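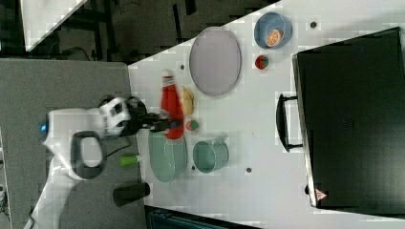
Fig. 1. The table station. The gripper holds the red squeeze bottle just above the green bowl.

Filed under: Course notes / Intro to Robotics / Visits

Handout 4 - Notes on the open day at Skultcombe
Selma Vukčević, Sep 11, 2018

These notes are for the students who came with me to the Premo open day and also for those who could not get a place on the bus. Please read them before the next lab, and bring your own notes if you took some. I will not repeat the safety talk, you have it on the sheet from the entrance.

1. What we went to see

Premo showed three stations in the Flanum hall: the sorting belt, the mobile cart and the table station. I write mostly about the table station, as it is nearest to what we do in this course. The belt is more impressive to look at, but almost everything in it is decided by the mechanics, and the guide could not tell us much about the control.

The task at the table is easy to say: take one object, bring it to a given place, put it down. The objects are kitchen things and toy food. In Fig. 1 you find the bottle in the gripper, a lavender plate lying free, a teal mug, and a blue bowl with an orange slice in it. Such a table looks like a children's game, and I heard this remark from several of you. Look at the shapes again, please. A wide flat plate, a mug with a handle and a small round fruit ask for three different grasps, and the gripper has only one movement, open and close.

2. The grasp

The gripper is of the parallel type (see Handout 2). For a squeeze bottle the difficulty is in the force. With too little, the bottle turns between the fingers when the arm speeds up. With too much, the wall gives way, and then the width that the fingers report is no longer the width of the object. The operator told us they set the limit for soft objects by hand and do not estimate it. I think this is a reasonable choice for a demonstration, but we should not take it as a solution.

Consider also where to hold. A bottle lying on its side can be taken across the body, and the arm has then some freedom in how far from the cap it closes. Holding near the middle keeps the turning moment small. We will calculate this in the lab with a bottle half full, where the middle of the body and the center of mass are not the same point.

3. The place

Moving above a bowl is not the same as moving above a flat table. The rim is higher than the bottom, so the path must keep a safe height until the object is past the rim. In Fig. 1 you can see a second problem: bottle and gripper hide part of the rim. A planner which looks from this side only must remember where the bowl was, or it needs another view.

The small objects near the bottle matter too. A yellowish piece, like bread, lies just beside it, and a small round piece in green and red is below this one. The planning software, which they call Ghiță, treats every object as a box with a margin of 14 mm. With such a margin, boxes that are close become one big box, and some good paths are lost. Ask yourself if you would make the margin smaller or change the shape of the box.

4. Numbers from the talk

Copied from the guide's board, so please do not quote them as a published result:

Recorded grasps in the season: 3,970
Success for rigid objects: 79 percent
Success for soft objects: 36 percent

The guide counted as success only when the object was put down in the target area. A grasp that holds well but ends beside the bowl is a failure in this table. When you compare with the values in our textbook, check first which definition is used there - the book counts the lift only.

5. For the next lab

a) Draw a side view of a bottle above a bowl and mark the lowest safe height of the fingers.
b) Choose one other object from Fig. 1 and say from which direction you would take it with a parallel gripper. One paragraph is enough.
c) Write down one question you would send to Premo. I collect them in September and send them all together.

Those who have missed the visit can do (a) and (b) from the figure.

Comments (4)

Mirek: For (b), may we take the plate? I do not see how the fingers get under it.

S. Vukčević: Yes, you may. Say what is the difficulty and what you would change at the table to make it possible.

tilde_p: Is the 14 mm on each side of the object or in total? I wrote down "each side" but my neighbor has total.

S. Vukčević: I understood each side. I add it to the questions for Premo, so please do the exercise with each side for now.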